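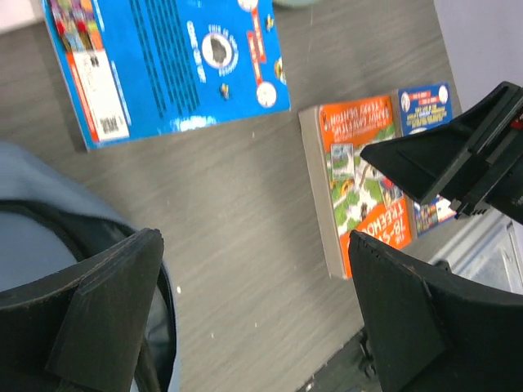

**bastos_reader** — June 6, 2022

My grandson turned eight last month and has moved in with us for the summer, along with 33 books and no shelf to put them on. I've been trying to sort them into some sort of order on the grey table in the back room before I commit to anything with screws. The trouble is that they're all different sizes. The Treehouse ones, like the orange 78-Storey, are ordinary paperbacks and would go anywhere, but then you get the big blue sort with the little yellow cartoon figures on the back, and those stick out past everything else and make the whole row look untidy. So do I sort by size, by series, or just let him do it? He reads the same four or five over and over, if that makes a difference, and mostly on the floor.

---

**Declan Donnelly**

Oh, let him do it! We had exactly this with our two and I spent a whole wet weekend lining everything up by height, very pleased with myself, and by the Tuesday it was all back in heaps (the heaps made perfect sense to them, apparently). What worked in the end was a low box by the bed for the ones on the go and a shelf for everything else.

---

**stavix**

I'd disagree a bit with Declan there, though I'm sure it worked in his house. Mine never put a single thing away until each series had its own place. Treehouse books especially, as they want to be in number order — children do like reading up the storeys, and they'll notice a gap before you will. Big books lying flat at the bottom, paperbacks standing above.

---

**Declan Donnelly**

Lying flat is how they get forgotten, in my experience. The bottom one never comes out again.

---

**stavix**

Only if you pile them too high! Three or four is fine.

---

**Corey Doolan**

Can I put in a word for covers facing out? I help at the school in Jusetport two mornings a week and we changed one bay of the library over to those narrow picture ledges, and the younger ones go straight to it. It does eat up wall, I'll grant you, so you'd not fit 33 that way unless you have a very long room, but you could do the favourites and swap them every so often. Also check the barcode stickers on the backs before you shelve anything. I once found a library book at home that had been missing for 437 days, and I was the one who'd been sending out the reminders.

---

**bastos_reader**

Thank you all, this is lovely. I showed him the thread and he has come down firmly on the side of the box by the bed, but he wants the Treehouses on a ledge as well, in order, so I think you've each won something. Does anyone know if a ledge 20 cm off the skirting is too low? He wants to reach it lying down.

---

**Corey Doolan**

Not too low at all, just mind the hoover.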